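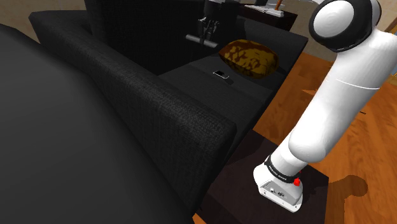 Black sofa with the mottled brown and yellow cushion (render).

giltbridge-upholstery-terms

Word list for furniture listings, mostly sofas, armchairs, cushions and footstools. Started as a spreadsheet for cleaning up secondhand ads, got out of hand. 1,572 entries right now.

What's in it

terms.csv - the main list. One term per row.
variants.csv - spellings and regional names that point back to a main term (couch, settee, davenport etc)
listings_sample.txt - 500 short ads, rewritten so no seller details are left
notes.txt - my own notes, messy, skip it unless something looks wrong

Columns in terms.csv

id - number, never reused
term - lowercase, singular
group - one of 5: frame, fabric, filling, part, pattern
plain - short definition in everyday words
source - which batch it came from
checked - y or blank. Blank means I haven't gone back to it, not that it's wrong

Batches

Silier: the first one. Shop catalog text, pretty clean, heavy on fabric names.
Karaca: bigger, lots of trade words for springs and webbing. Some rows have two definitions jammed together with a slash. Working through them.
Burnidthorpe: auction listings. Good for old terms (squab, bolster, antimacassar), bad for spelling. Anything odd in variants.csv probaly came from here.

Known problems

"Arm" and "armrest" are separate rows. Should be merged. Haven't decided which id stays.
Pattern group is thin. Stripes and florals are fine, anything mottled or marbled ends up under "other".
Color words are NOT in here. People kept asking. "Mustard" means five different things depending on who's selling.
"Leather look", "faux leather" and "leatherette" all map to the same term. Sellers seem to use them interchangably.
A few filling terms still use UK wording, will switch to American.
Duplicate check is case-sensitive, so watch out if you add rows in capitals.

Loading it

UTF-8, comma separated, quotes around anything with a comma in it. Opens fine in a spreadsheet but turn off auto-formatting or the ids lose their leading zeros. No script needed.

Adding terms

Put new rows at the bottom, leave id blank, I fill those in. Max 100 rows per request please, more than that and I can't check them in one sitting. Definitions under one line if you can. No brand names.

Changes

June: split cushion fillings out of parts, fixed the broken quotes in variants.csv, dropped the price column, it was useless
Before that: no log, sorry

License

CC BY 4.0 for the word lists. Sample ads same. Credit "Giltbridge upholstery terms" and that's enough.

Todo

- merge arm/armrest
- finish Karaca slashes
- footstool vs ottoman vs pouf, needs a proper note
- plural forms??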